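Two-armed workshop robot gets its first outing at Gondal, to mixed reviews

2023-06-19

A pair of robot arms built over the winter at the Gondal shared workshop has been shown to members for the first time, and the man behind it would like everyone to know that it is meant to be useful. Not everyone who came along was ready to agree.

Mohsin Niazi, who rents bench space at the workshop, started the project last September with second-hand arms and a control program he has named Bornberg. The plan is for the two arms to do small, dull jobs that need both hands, such as moving plugs between sockets, sorting fixings and holding a part still for soldering.

"I wanted something that could cope with an ordinary object and an ordinary mess of cable," Niazi told the open evening. "Factory robots never have to."

That is a fair point. Whether his robot can cope either is another matter. By his own log the arms have made 951 attempts at the test task since spring, and 663 of those ended with the object where it was supposed to be. The log is kept by Niazi, the attempts are judged by Niazi, and he stops the clock whenever he has to step in and move something by hand. Those pauses are left out of the totals.

Kausar Bukhari, an electrician and a member of the workshop for four years, asked how long a single go takes. The answer was 25 seconds on a good run. She pointed out that she could do the same job in one, and while talking on the phone.

Ewan Strachan was kinder. He thinks the wiring and mounting are tidy work for a home build, and he has asked to borrow the drawings for the brackets. He was less taken with the talk of a kit, to be sold under the name Nukano, for which there is so far no price, no date and no manual.

What it works on

The current test uses a household power strip with coloured outlets, laid at a slant on a white table with plain panels on three sides. Niazi says the bare surroundings make it easier for the program to find things. They also make it a good deal less like anyone's kitchen or garage, where the robot is supposed to end up. The two grippers have to work very close together over the strip, and the purple cables looping along each arm need enough slack to follow them. 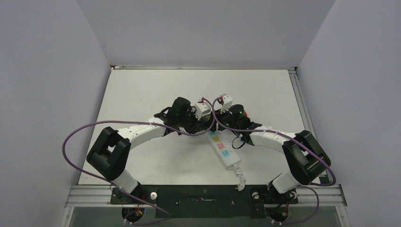 What happens next

Niazi plans to swap the strip for other objects over the summer and to let somebody else keep score, a change Bukhari had asked for twice during the evening. He has also agreed to record the stoppages – a small thing, but it would make the figures worth reading.

The workshop has let him keep the corner bench until September. Members who want to see the arms running can ask at the desk, where Parveen Bugti has the booking sheet. Children need an adult with them, and the power to the arms must be switched off before anyone reaches over the table.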